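Spent the evening in the ad library for the Ludach council race. 225 ads for a town where you can wave at every voter from one roof.

Trultari's campaign bought most of them. The same pothole stars in at least four. It has better name recognition than the challenger.

Nedeljković's people say they don't do paid ads. They do have a "fan page" that posts on the hour, spelled like a press office.

The fan page has 700 followers. Its post on parking got 400 comments in November, and I read them. Two were about parking.

Asked Pavithra Amin, who ran the last race on flyers and a borrowed van, what she'd do now. "Buy a van."
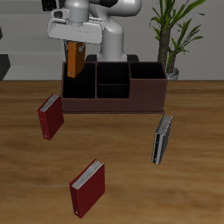 Last changed: Dec 11, 2025

Update: the fan page now has a disclaimer saying it is run by "residents." Which residents, it doesn't say.

Trultari has replied with a new ad. Pothole again, other side.

Recent posts
Who pays for the yard signs in Wistine?
Ludach debate, the short version
My ballot guide, with corrections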